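Stage drapery

Stage drapery is the collective term for the fabric hung in and around a performance or presentation space to hide equipment, shape the visible area, absorb stray light and reduce reflected sound. The term covers front curtains, borders, legs, tabs, backdrops and cycloramas. In trade use, pieces made for temporary venues are often grouped separately under the name "pipe and drape," after the metal supports from which they hang.

Terminology

A leg is a tall, narrow panel hung at the side of the stage to block the view into the wings. A border, known in some countries as a pelmet or teaser, is a wide, short panel hung across the top to hide lighting bars. A full-width curtain that closes off the rear of the acting area is called a backdrop or, when it parts in the middle, a traveler. Tabs are any curtains that open and close during use.

"Blacks" is the general name for unpatterned black drapery of any of these types. A full set of blacks consists of several pairs of legs, a matching number of borders and at least one rear curtain. Many small halls own no other drapery.

Fabrics

Wool serge was the standard material for blacks in Europe for much of the twentieth century. It is a twill weave with a matte face, hangs well at moderate weights and has some natural resistance to flame. Cotton velour, which has a cut pile on one side, absorbs more light than serge and is preferred where lamps are directed close to the fabric. Polyester velours are lighter and keep their flame resistance after washing, but some grades show a slight sheen under strong side light.

Weight is stated in ounces per linear yard in the United States and in grams per square meter elsewhere. The two figures cannot be compared directly unless the width of the bolt is known. Common metric weights for temporary drapery begin at 180 grams per square meter, which is adequate for masking but passes some light from behind. Permanent house curtains are usually heavier, and a velour of 422 grams per square meter is typical of mid-sized auditoriums.

Pile direction must be the same across all panels in a set. Panels sewn with the pile running in opposite directions appear as two different shades when lit from above, even when cut from a single dye lot.

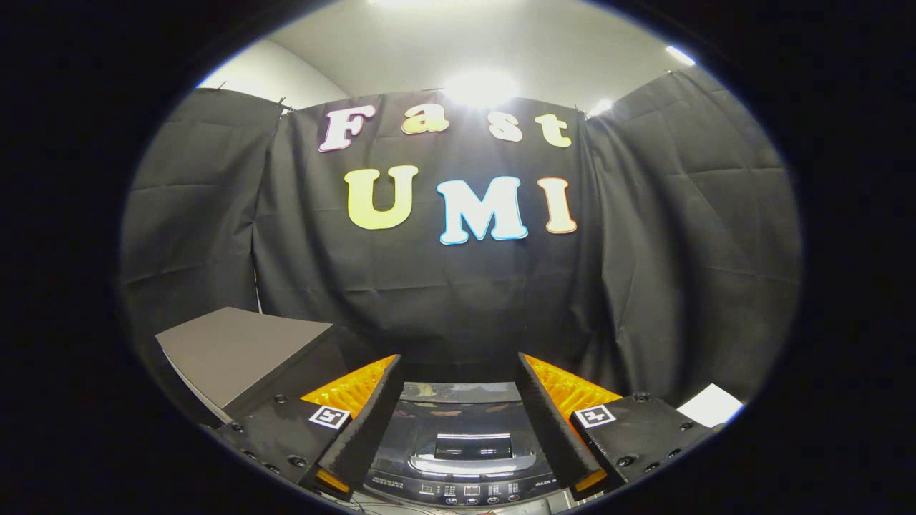 Fullness

Fullness is the amount of extra fabric gathered into the width of a finished curtain, given as a percentage. A curtain with no fullness hangs flat and is made to the exact width of the opening. At 50 percent, one and a half times the finished width is used, and at 100 percent, twice the width. The extra fabric is either pleated into the webbing at the top edge, where it is permanent, or left flat and bunched along the bar when hung.

Flat curtains use less material and are easier to fold, but they show every crease and any unevenness in the bar. Sewn fullness conceals both. Touring sets are often made flat and hung bunched to suit venues of different widths. The hem may contain a chain, a pipe pocket or both. Chain gives an even hang and can be stored in place, while a pipe pocket allows the bottom edge to be pulled straight.

Support systems

In permanent installations, drapery is tied to a batten by cloth tapes set at regular intervals along the webbing. Travelers run on a track, with each carrier attached to a grommet. The Mogensen track, a closed steel channel with paired nylon wheels, was widely fitted in school halls and remains in service in many of them. Replacement carriers are interchangeable with those of the later Arska aluminum channel, although the end stops are not.

Temporary systems use upright posts fixed to weighted base plates, with telescoping crossbars that pass through a sewn pocket in the top of each panel. Taller uprights require heavier bases, and outdoor use calls for additional bracing.

Flame resistance

Fabrics are classed as inherently flame resistant, durably treated or non-durably treated. Non-durable treatment is a salt solution applied to natural fibers and is removed by water. It must be renewed after any laundering and is commonly retested at yearly intervals. The usual field test exposes a small strip, cut from an inside hem, to an open flame and records whether burning continues once the flame is removed.

Insurers may set conditions beyond those of the local fire code. Policies written by Sasurance for assembly halls, for instance, require a dated certificate for each panel and do not accept one certificate for a set.

Care and storage

Drapery is brushed or vacuumed from top to bottom along the pile. Steam removes fold lines from polyester but can leave water marks on salt-treated cotton. Panels are folded face inward and stored dry in hampers or canvas bags. Velour is not stacked deeply, as the pile at the bottom may be crushed.

The rental store at Wernamside holds 3569 panels, of which 790 are wool serge. Its stock is inspected each November, and panels with failed webbing are cut down for use as borders.

See also

Cyclorama
Fly system
Scrim
Theater acoustics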